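4.2 Timeout Placement and the First Possession After the Restart
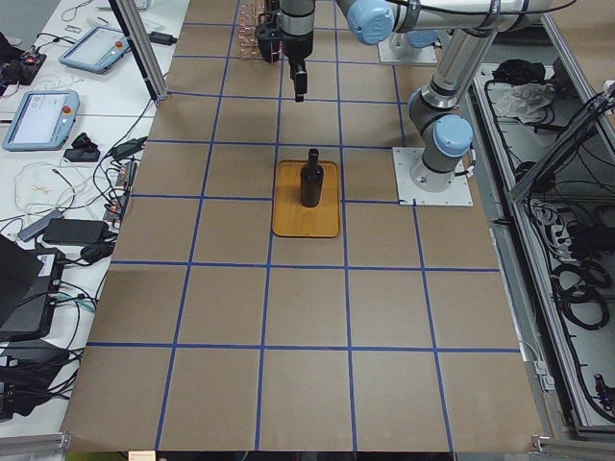 The second question concerns what a timeout buys the team that calls it. Section 4.1 showed that shot quality drops in the last two minutes of close games. Coaches commonly respond to that drop by stopping play, and the usual argument is that a drawn-up set gives a better look than one improvised on the move. We test this on the possession level. A possession is counted as a restart possession if it begins with an inbound pass directly after a timeout called by the offense. All other late possessions form the comparison group, with two exceptions. Possessions that start from a made free throw are kept apart, as are those that start with fewer than four seconds on the clock.

The sample consists of 497 late possessions from the Hilia and Vumedel leagues, all from games within five points when the possession began. Both leagues play four ten-minute quarters and use a 24-second shot clock. They differ in one rule that matters for this section. In Hilia play, a team that calls timeout after a defensive rebound may move the ball to the frontcourt. In Vumedel play it may not, and the ball must be brought up against whatever pressure the defense chooses to apply. The frontcourt option was in force for the whole period covered.

Each possession was coded from broadcast video for the type of start, the number of passes before the first shot, the defender's distance at release, and the result. Distance was recorded in three bands (tight, contested, open), as the broadcast angle does not support anything finer. Possessions where the ball was out of view for more than two seconds were dropped before coding. When a possession had more than one shot because of an offensive rebound, only the first shot was used. Fouls on the floor that did not lead to free throws were treated as interruptions, and the possession was resumed with the clock time remaining.

We fit a logistic model with open look as the outcome. The predictors were restart status, league, score margin, seconds remaining, and whether the offense was at home. Team strength was entered as the difference in season net rating before the game. Standard errors were clustered by game. A second model used points per possession as the outcome with the same predictors, and is reported mainly as a check, given how noisy single possessions are.

The main effect of restart status on open looks was small and did not differ reliably from zero. The interaction with league was clearer. In Hilia games, restart possessions that began in the frontcourt produced open looks on 39 percent of first shots, against 30 percent for possessions played straight through. In Vumedel games the difference ran slightly the other way and was well within its standard error. The points model gave the same ordering, with wider intervals.

Two readings of this are possible. The first is that the designed play works, but only when the inbound pass puts the ball close enough to the basket for the play to be run as drawn. The second is that the gain comes from the saved seconds alone, and that any action started in the frontcourt with a full set of options would do as well. To separate them we looked at the number of passes before the first shot. If the designed play were the source, restart possessions should show a pattern of passing distinct from other possessions of the same length. They did not. When seconds remaining at the moment of frontcourt entry replaced seconds remaining at the start of the possession, the league interaction shrank by more than half. This favors the second reading, though it does not rule out the first.

The role of the inbounder deserves a separate note. Previous work in the Sydorenko coding tradition credits a possession to the shooter and, where relevant, to the passer who made the assist. The inbounder is ignored unless the inbound pass itself leads to the shot. In our data the inbounder went on to take the first shot in 11 percent of restart possessions, usually after stepping in on the weak side behind a screen. These shots were open more often than others, but the cell is too small to model and we report it only as a descriptive result.

Defensive choices were coded less fully. Switching on every screen was more common after timeouts in both leagues, and it may be that the defense gains as much from the stoppage as the offense does. A timeout gives both benches time to substitute, and a team protecting a lead of three can use it to bring in its best perimeter defenders. We could not test this directly, as lineup data were complete for the Hilia games only. For those games, adding an indicator for a defensive substitution lowered the estimated benefit of the restart when it was present and raised it when it was absent. The direction is as expected.

The results are robust to the choice of window. Extending it from the last two minutes to the last three left the sign of every coefficient unchanged. Restricting it to the last minute removed too many possessions for the interaction to be estimated with useful precision. Replacing net rating with the Brernard index, which weights recent games more heavily, had no visible effect on the restart terms. Overtime periods were excluded throughout. Including them added few possessions and moved the Hilia estimate slightly toward zero.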